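Virnell hand gripper kit, anyone using it for home recordings?

Home Tasks and Grippers > Kits and Reviews

pilebrusher
Wednesday, 7:42 pm
So I finally caved and bought the Virnell kit, the one with the handheld gripper, the blue pads and the upload service thrown in. I've been doing bedrooms with it all week (beds, bins, stuff on the floor) and mostly I love it! The grip is comfy, the fingers close evenly and I got 17 clips accepted on my first try. My gripe is the pads. They drag on plush blankets something awful. Anybody else?

mereana_hapeta
Wednesday, 8:05 pm
Got mine in November and I don't have that problem, but my bedding is all plain cotton. Are you squeezing all the way? I only close until the fabric bunches a little and then lift. What's your setup look like?

pilebrusher
Wednesday, 8:31 pm
Probably squeezing too hard, yeah. The orange blanket is the one giving me grief, you can see how the pile gets crushed into patches. I work my way along the side of the bed by the wastebasket and that corner is tight with the fingers open.
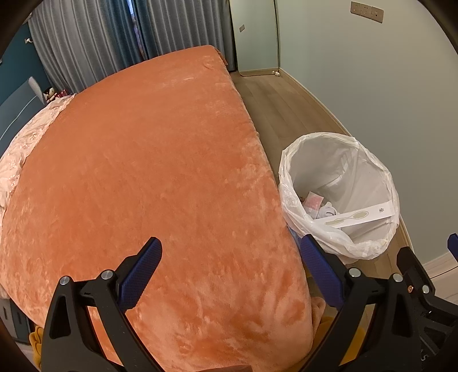
Re: pads vs. plush

gus_in_the_garage
Wednesday, 9:10 pm
I'm going to disagree with everyone and say the pads are fine, the housing is the problem. It sticks out too far on the one side and I keep bumping it on furniture. I had the Telline before this and it was slimmer. Uglier, but slimmer. For tight spots next to a bed I'd take the Telline any day.

mereana_hapeta
Wednesday, 9:18 pm
The Telline that came loose at the joints on you? You posted about it 4 times lol

gus_in_the_garage
Wednesday, 9:22 pm
Tightened the screws and it was good as new. I stand by it.

Re: pads vs. plush

softlanding
Wednesday, 9:47 pm
Try the Böttcher pads if you can find them. They're smoother, and I trimmed mine a hair to fit the Virnell fingers. Great on fleece, pretty bad on tissues and wrappers though, those slide right out. I swap back to the stock ones for anything trash related, takes me 5 minutes.

pilebrusher
Wednesday, 10:02 pm
Ooh, hadn't thought of swapping. Does trimming void the return? I've still got 6 days left on mine.

softlanding
Wednesday, 10:11 pm
You trim the Böttcher ones, so your originals stay untouched. I'd still email and ask before you do it.

mereana_hapeta
Wednesday, 10:15 pm
Pruria was selling them in pairs last I looked. Let us know how they do on the orange blanket, I've got a fuzzy one in the closet I've been avoiding!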